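Ticket 878: Lime lining in lidded basket, marks on cloth and produce
Queue: Props and table settings
Opened by: Solange Seixas
Assigned to: Leonidas Karamanlidis
Status: Open, waiting on supplier

Solange Seixas wrote:
Basket is the Gridalo octagonal one with the lid and toggle. Lining is the bright green. I think it is shedding colour on to whatever is stored in it. Table as set with the grey grid cloth and the green glass plate:
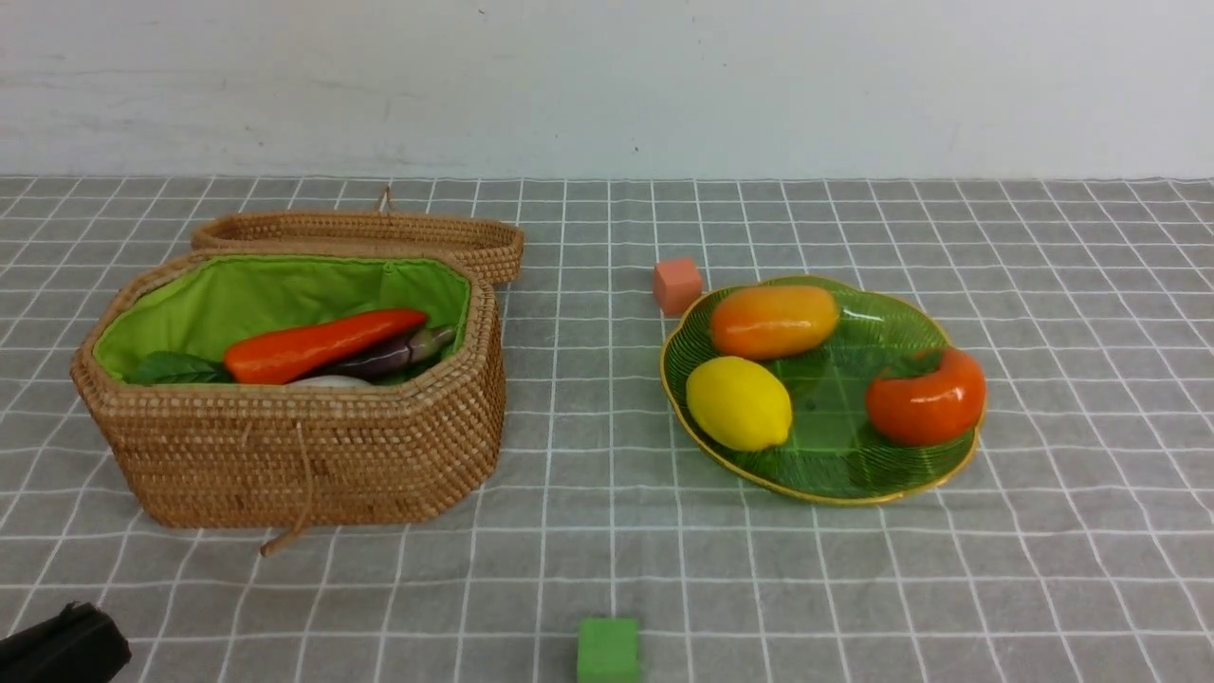
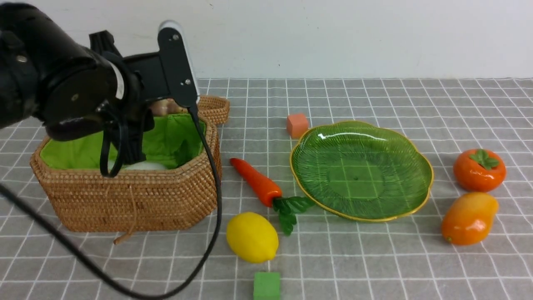 Category: Baskets and storage > Linings > Colour and fit

Leonidas Karamanlidis wrote:
What makes you think it's the lining? I have the photos open and I can't see green on anything that isn't meant to be green. The carrot looks orange to me.

Solange Seixas wrote:
You won't see it in a photo. Rub a white cloth on the pale pieces and it comes away with a faint tint. Mariama tried it as well and got the same.

Leonidas Karamanlidis wrote:
A tint of what? Green from the lining, or green from the paint on the carrot tops? They are all piled in together. Before I write to Clisura and ask for our money back I want to know which. Last December we sent back a whole box of napkins for "bleeding" and it was somebody's felt pen.

Please do the following and put the results here.
1. Take everything out of the basket.
2. Press a damp white cloth on the lining, at the bottom and again where it folds over the rim. Leave it ten minutes.
3. Do the same with the leafy end of a carrot, using a different cloth.
4. Label the cloths. Last time they weren't labelled.

Mariama Abugri wrote:
Done. Lining at the bottom: nothing. Lining at the rim: nothing I'd swear to. Carrot leaves: green mark, quite clear. Cloths are in an envelope in the top drawer, labelled.

Leonidas Karamanlidis wrote:
So it's the carrots.

Solange Seixas wrote:
One carrot. She tested one. And ten minutes is not the same as three weeks shut in a basket with the lid on. The Clisura page says the fabric is colourfast, but it also says the basket is 84 long and doesn't say 84 what, so I don't put much weight on it.

Leonidas Karamanlidis wrote:
Fair about the page. I asked them about the 84 and was told it was a stock number. Mariama, could you do the other carrots, and leave a cloth in the empty basket overnight with the lid properly on?

Mariama Abugri wrote:
The lid is a separate problem. It comes right off, and getting the toggle through the loop is a fiddle with the lining bunched up at the rim. I have smoothed the lining down and it creeps back up. I can get it closed but I wouldn't call it shut. Should that be its own ticket?

Leonidas Karamanlidis wrote:
Leave it here for now. If the lining is cut too big, that is something I can take to the supplier, whatever the answer is on the colour. Is it stitched in or loose?

Mariama Abugri wrote:
Tacked at the corners with a few stitches. Two have gone.

Solange Seixas wrote:
They were gone when it arrived. I said so on the delivery note.

Leonidas Karamanlidis wrote:
The delivery note says "basket ok".

Solange Seixas wrote:
Then that is Kobina's copy and not mine. I'll look for mine.

Mariama Abugri wrote:
Overnight test, 19 August 2026. Cloth left damp in the empty basket, lid on, toggle done up. Taken out this morning. No green. There is a faint tan line where it lay against the weave at the rim, so something comes off the rattan when it's damp. Other carrots: all of them mark a damp cloth, some more than others. The white pieces mark nothing themselves.

Leonidas Karamanlidis wrote:
Right. I'm not sending the basket back for colour. I would like to hear from somebody why painted leaves come off on a damp cloth when we paid Fledar for a set described as wipe clean. Solange, please store the carrots in a separate bag until I get an answer. Nothing damp goes in the basket either.

Solange Seixas wrote:
Fine, but I'd still like the lining swapped for a plain one. I don't trust that green and I don't believe one night proves much. Please keep the ticket open.

Leonidas Karamanlidis wrote:
Kept open for the stitching and the fit of the lid. Colour complaint moved to the Fledar produce set. I have asked Clisura for a replacement lining and they want a photo of the corners, so Mariama, one of each corner please, with the lining pulled flat.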